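Magazine > Features > Work and Workplace

A Clear Surface in Bimulthorpe

Tuesday, March 28, 2023

The assembly room at Seludent's Bimulthorpe site holds 10 tables, each topped with white foam. The tops were introduced in November, following a review of finish damage on the company's pole stands. During the preceding year, 1,359 stands had been returned to the paint line with scratches on the base or scuffing along the upright. Most of the marks were traced to the bare tabletops then in use.

The Prollska stand is a simple article. A round base receives a slender upright at its center, and both parts are finished in white. Such a finish leaves little room for error. A grain of metal under the base will draw a line when the piece is turned, and the line will be visible from across a showroom.

Foam was selected after a trial of four surfaces. Felt held grit, and rubber matting left gray traces on the paint. Cork performed well for several weeks and then began to crumble at the corners. The foam supplied by Lindqvist was neither the cheapest nor the most durable of the four, and the company expects to replace each sheet every six months. It wipes clean with a damp cloth, however, and debris shows against it at once.

The new tops brought a change in practice. Tools, cartons and spare fittings are now kept off the table and placed on the benches and shelves beyond it, where a degree of clutter is tolerated. Previous attempts to impose order on the entire room had met with limited success. The present rule applies to the table alone and is brief enough to be posted on a single card by the door.

Staff wipe the surface at the start of each shift and again after the midday break. Bases are lifted into position, never slid. The upright is checked against a square from two sides before the stand is released for packing, and any piece that leans is set aside for the afternoon inspection.

Similar tops will be fitted in the packing area later this year. 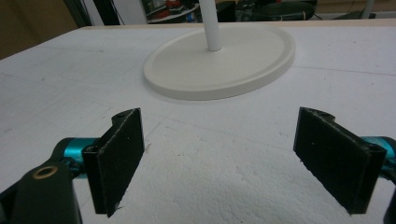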